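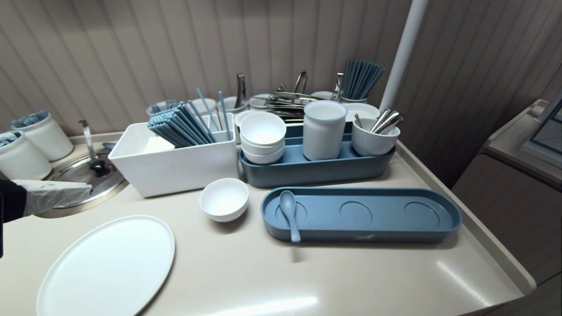
Zinash Endale
Fiction contributor

The Marrow

My neighbour Tiruwork Chala grew a marrow so big that she gave it its own pillow. I'm not exaggerating, it was an old floral one from her spare room, and she'd tucked it under the fat end so the skin wouldn't mark. The Wolimia show was in April and she'd come second three years running to a man called Jabłońska's husband. I suppose he had a name of his own, but I never heard anyone use it.

"I need your car," she said over the fence.

Mine's a hatchback with a dodgy back seat. I'd planned to spend the morning in my dressing gown.

"It's only to Wolimia," she said. "You can have lunch."

So off we went at six in the morning, the marrow belted in behind us and Tiruwork turned right round in her seat with one hand on it, like you would with a toddler. Every time I changed gear she breathed in through her teeth.
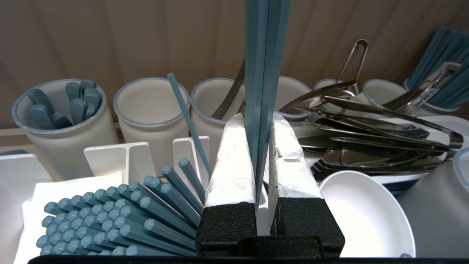
Reading time: 3 minutes

We got as far as the Hurkota turn-off before the kangaroo. It was just standing there on the white line having a think, and I braked, and everything in the car went forward – my thermos, her handbag, a box of tissues. The belt held. There was a sound, though. A sort of cough.

I pulled over. Neither of us wanted to look.

"You look," said Tiruwork.

It had split along the underside, a crack as long as my hand, and you could see right in to the pale wet middle. I said maybe they'd weigh it crack side down. She said the judge at Wolimia had been turning vegetables over since before I was born.

I started saying sorry and couldn't stop. I said it about the brakes and the kangaroo and then, for some reason, about the time I'd borrowed her ladder and kept it all winter. She let me go on for a bit.

"I knew you had that ladder," she said.
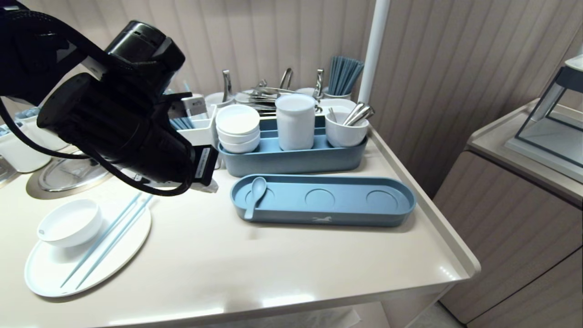

Blue tray with three round hollows.

We went to the show anyway, because of the lunch. The winner was on a trestle with a blue card in front of it, and it weighed 10 kilos on the dot. Jabłońska's husband stood next to it in a tie. He came straight over to Tiruwork and asked where hers was, and when she told him he looked so upset that she ended up patting his arm.

He wanted to see it. So the three of us walked out to the car park and stood round my hatchback with the boot up, and he took his hat off.

"That would've done me," he said.

She didn't say a word until we were past Hurkota again. Then she asked if I owned a big pot.

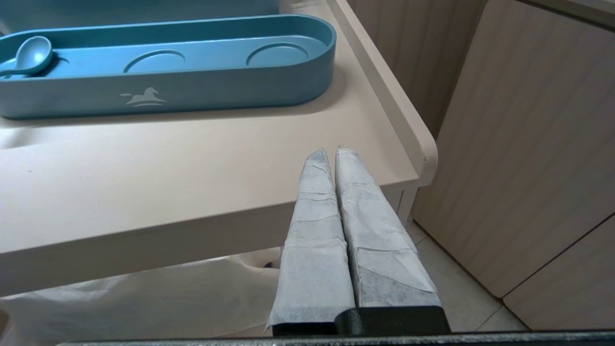

What did they do with the marrow?

They made soup out of it, and Tiruwork saved the seeds in an envelope for spring.

She's put my name on the envelope next to hers. I've had the brakes looked at, and the ladder's back in her shed, third hook from the door.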